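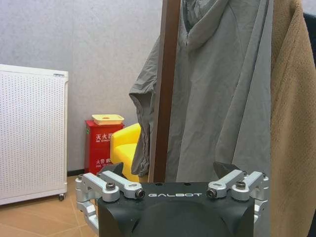
Handout 4: Comparing two-finger grippers with a wrist camera

Course in practical robotics, lab part. Written by Tyra Strand, February 17, 2021

In the last handout we mounted the arm and checked the emergency stop. Now we come to the gripper. Please read the whole text before your lab time, and bring a notebook with a hard cover. The bench is narrow and loose sheets end up on the floor.

1. What we compare

There are two families of two-finger gripper in common use. In a parallel gripper, the fingers slide along a rail and the pads stay at the same height during the whole motion. In a linkage gripper, the fingers are carried by bars and pivots, and with many designs the tips move on an arc. You will try one of each on the same arm with the same controller. The parallel one is our Derklow unit. The linkage one has GALBOT printed along the top edge of its black housing, so you cannot confuse them.

The arc is the main thing to understand. If the tips move forward while they close, a thin object on a table can be pushed away before the pads reach it, or the pads can press into the table. Measure the tip position fully open, half closed and fully closed, and draw the three points in your notebook. Do this before any grasp test.

2. What the wrist camera sees

Look at the first view from the wrist camera before you move anything. With the linkage gripper wide open, the housing is at the bottom center, the silver finger bars lie to both sides of it, and the black angular pads point upward and inward. The space between the pads is clear, and through it you see the room behind: the coat stand, part of the yellow chair, the gray wall.

Two consequences follow for your work.

First, the fingers cover part of the background at all times. The left pad hides the lower portion of the chair. An object in that place would also be hidden, and a detector cannot find what is hidden. Make a mask of the gripper for the open position and another for the closed position, and do not use one mask for both.

Second, the background is not simple. A jacket with many folds gives a lot of edges, and the small holes in the front of the white heater give a regular pattern which can mislead feature matching. We have left the room as it is. Students often get a very good result against a plain sheet and then lose it at the next place, and I prefer that you meet the difficulty in the lab.

3. Test objects and procedure

Use the Zimwood block set, 11 pieces, and the soft Hoani tube. For every piece:

Place it on the mark and save one camera picture with the gripper open.
Close at low speed until the controller reports contact.
Lift, wait, turn the wrist a quarter turn, wait again.
Write down held, slipped or dropped. A piece that turns between the pads but stays there is "slipped".

Make 24 trials with each gripper. Keep the force limit the same for both - if you change it in the middle, start that gripper again from the first trial.

4. Controller settings

The Nernura controller stores one tool file for each gripper. After you change the gripper you must load the right file, set the tool weight and run the open/close calibration. The encoder value at full open for the linkage gripper should read 3,085. If it is different, stop and call me, and do not correct it by hand.

Check the pivot bolts with the hex key before power is on. They should not turn. Keep your fingers away from the bars when the gripper closes, because the gap between two bars can pinch also when the pads hold nothing.

5. To hand in

The drawing of the tip path for both grippers, the two masks, the trial table, and one page of text on which gripper you would choose for the tube and why. Numbers without units will be returned.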